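Home News Community Archive Contact

Friday, April 9, 2021
By the Editorial Office

Arkton Library Extends Evening Hours

The Arkton Public Library will remain open until 9 p.m. on weekdays, following a trial that began in February. The library director said the decision reflected steady demand from residents who work during the day.

"We received 500 survey responses, and the most frequent request was for later closing," the director said. "Many of our members cannot reach us before six."

The library recorded 3576 evening visits during the trial. Asked how the added hours would be staffed, the director said that two part-time positions had been approved and that the Wustlow branch would keep its present schedule until the fall.

The study room on the second floor seats 30 and may be reserved by phone. "Students are the main users, but we also see people preparing for licensing tests," the director said. "They need a quiet table and a reliable connection."

Funding remains a concern. The current grant covers 16 months, and the director declined to predict whether it would be renewed. "We will report our figures to the city and ask for a decision in good time," the director said. Overdue fees will not be raised to meet the cost.
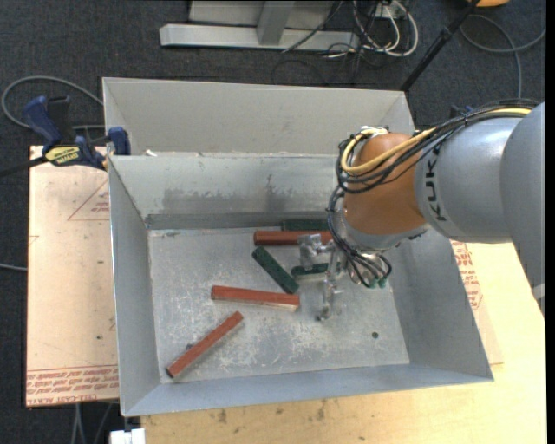

Services at the Wustlow Branch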